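The quiet hour at Gasetti

Aug 20, 2018

At the bottling firm Gasetti, on the edge of Derkley, the morning shift used to start with the sound of people complaining about their wrists. Every bottle that left the line for checking was picked up by hand, turned, looked at and put back. In a normal shift one person did this 1005 times. The workers knew the number well, and they did not like it.

Since spring the firm has been teaching a robot to take over this part. It is called Zalia, and it has two arms and two hands with fingers, because the managers did not want to rebuild the tables for a machine. The teaching is done upstairs, in an office with grey carpet, far from the noise of the line.

I spent two days there. What surprised me most was how slow everything is. Closing the fingers on a plastic bottle sounds simple, but a full bottle and an empty one do not behave the same, and a thin wall bends when the grip is too strong. The former bottle checkers are the teachers now. They know at which height to hold it, and they correct the machine with a patience which I would not have. 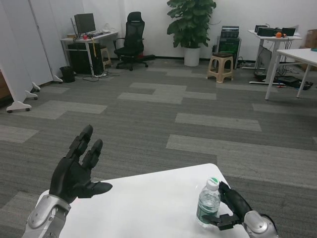
What the checkers say

Of the 25 people who worked in checking, ten have moved to the training room. The others are still downstairs, and they are waiting. One woman told me that her hands do not hurt any more in the evening, but that she misses talking with her neighbour at the line. Another worker was more direct. He asked me who will need a teacher when the pupil has learned everything.

The management has promised that no one will lose the job before the end of next year. The workers would like to have this in writing, and the union Ostapchuk will bring the question to the next meeting in September.

There is also the matter of pay. The teachers receive the same money as before — a few of them find this unfair, as they now write reports and must learn new software. The firm offers a course of 105 hours, half of it in working time. The other half is still being discussed.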